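Como ensinar Zorkcombe sem perder os amigos

Leia o manual na véspera. Todo ele, incluindo a página dos Welach, que ninguém usa na primeira partida e toda a gente discute.

Comece pelo fim: ganha quem chegar aos 100 pontos. Depois explique as quatro ações do turno, com as peças na mão, e cale-se.

Distribua 10 moedas a cada jogador e jogue uma ronda aberta — sem pontuar, sem suspiros.
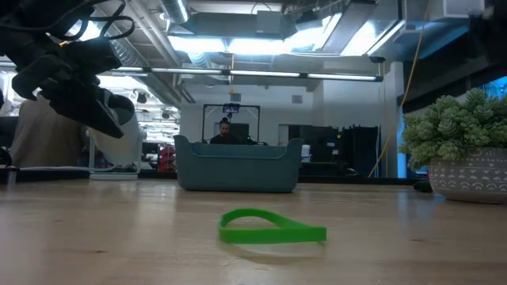
As exceções ficam para quando surgirem. Se alguém perguntar pelos leilões, diga «já lá vamos» e sirva mais amendoins.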